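Home | Guides | Seeds & Soil | Workshop | Forum | Search

Section 6. Storing saved seed over winter

You've grown it, dried it and threshed it, and now comes my favorite part – putting a whole garden away in a box! This section covers bean, pea, squash and tomato seed. For onions and parsnips see the notes in Section 2, as they really don't keep and you'll want to sow them next spring.

1. Check that the seed is dry. Bend a squash seed between your fingers. It should snap cleanly. If it folds, spread the batch on a screen for another week.

2. Rub off any leftover chaff and pick out seeds that are cracked, moldy or have small round holes.

NOTE: Holes in beans and peas mean weevils. Put the dry seed in a sealed jar and freeze it for 6 days, then let the jar come back to room temperature before you open it.

3. Fill paper envelopes no more than halfway. Write the variety, the year and where the parent plants stood. I also write down anything I loved about the crop. My envelope for the Kima pole bean has a whole paragraph on the back.

4. Stand the envelopes upright in a lidded bin, big seed at the back, small seed up front. A shallow tray is great for sorting – tip a batch in and you can see every seed.

CAUTION: Never dry seed in an oven, even on the lowest setting. Anything over 95°F can kill it, and you won't find out until March.

5. Add a cloth bag of dry rice or silica gel, close the lid and put the bin somewhere dark and cool. A closet on a north wall is perfect.

6. Open the bin once a month and sniff. A musty smell means damp seed, so take everything out and go back to step 1.
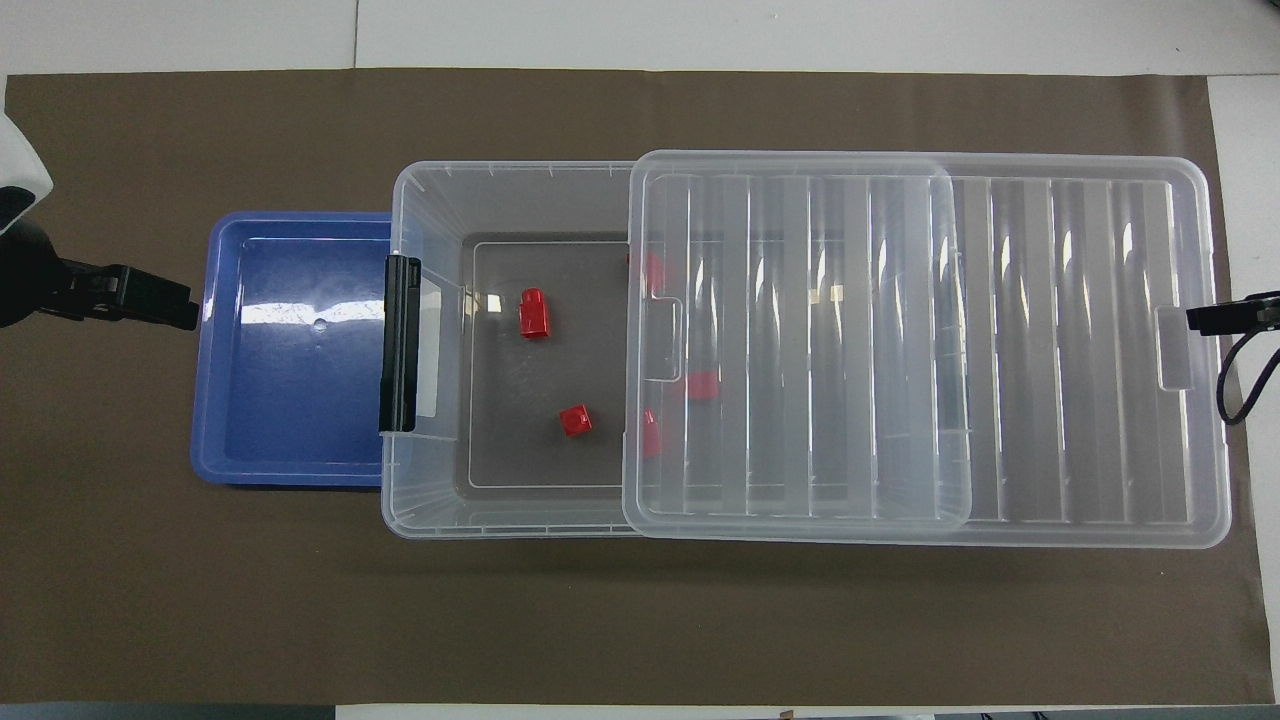
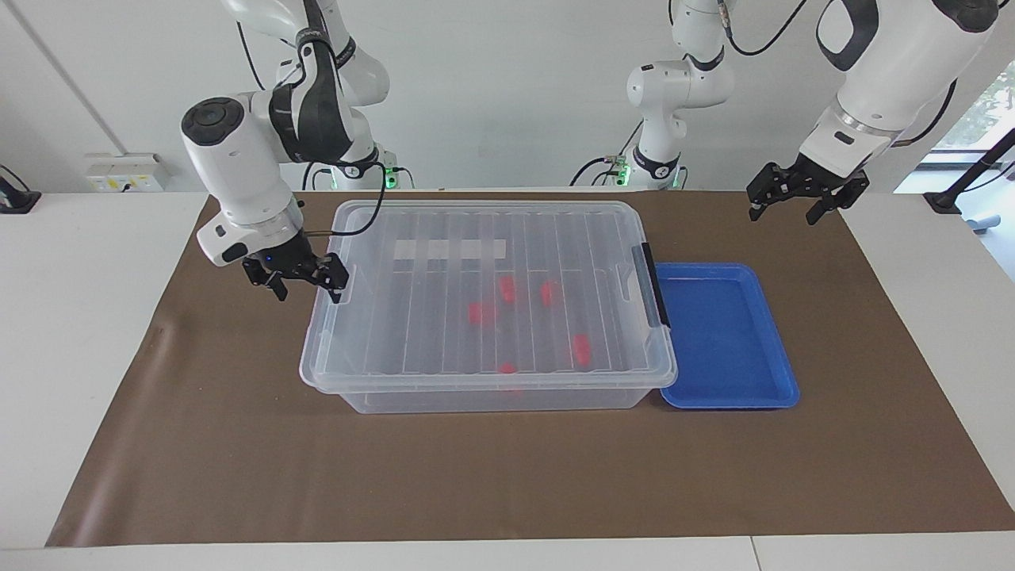 Clear storage bin and blue tray on a brown mat.

Comments

Rasa Šimkus: Do you keep tomato seed in paper too? Mine stuck to the envelope last year and I lost half of it peeling.

Khoa Mạch: Rasa, dry them on a glass plate first and they pop right off. Coffee filters work as well.

Kátia Araújo: Just packed 17 envelopes following this! The rice trick is new to me. Do you toast it first?

Related guides
Threshing beans by hand
Fermenting tomato seed, step by step
A simple germination test
Growing out the Tileck squash
Sharing seed by mail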